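Vanags opens orders for two-arm bench kit

Vanags has begun taking orders for its Punirar bench, a two-arm manipulation kit sold as a complete cell with tiled walls, a fixed floor and both arms bolted to a shared rail. The kit is aimed at labs and small repair firms that want to trial handling jobs on ordinary desk items before committing to a larger line.

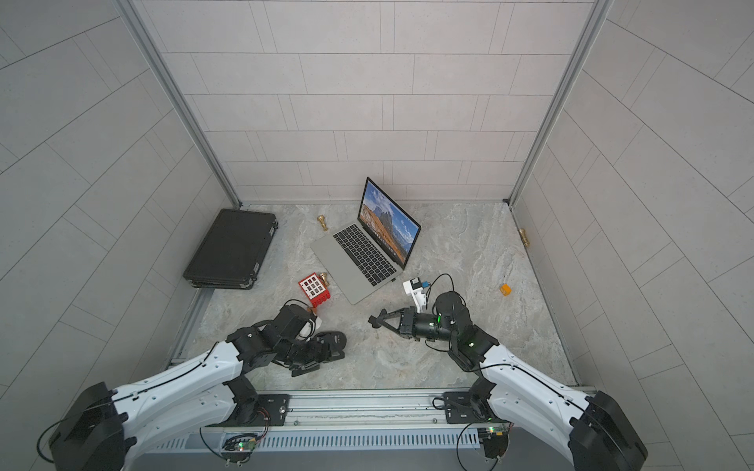
Stusumbridge, 6 Aug 2023 – The Punirar comes with its two arms already mounted and cabled, and Vanags says the cell can be put on a bench by 2 people. Each arm carries its own gripper, and the two reach into the same floor area, so a laptop can be approached from either side. Shipping starts in September.

The software includes 39 ready-made routines, most of them for picking, turning and placing small goods. Users can record their own by guiding the arms by hand or from a second station, which is sold separately. Recordings are stored on the buyer's own machine. A licence for the recording tool is included for the first year, after which it must be renewed.

Gunārs Krūmiņa, product lead at Vanags, said the first batch had been kept to 447 units so that support calls could be answered by the people who built the cell. He added that spare fingers would be stocked from the outset, as these wear faster than the joints.

A wrist camera gives a close view between the fingers, which matters for items such as a computer mouse lying on its back with the battery bay open. Low, rounded shells are awkward to grip from above, and the supplied routine brings the open fingers down on either side before closing. 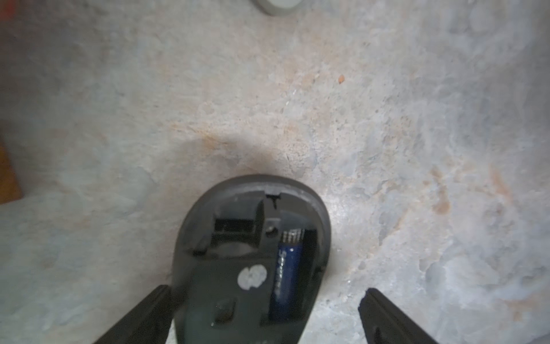 Kadri Mägi was less sure about the price of upkeep, saying that the recording licence would decide the matter for a small workshop and that she would want the renewal fee in writing before ordering. Vanags has not yet published that figure.

The maker quotes nearly 1,000 hours between services for the arms. The wrist camera is covered separately, under a shorter warranty. Orders are handled through Jisurley, which also runs the returns desk.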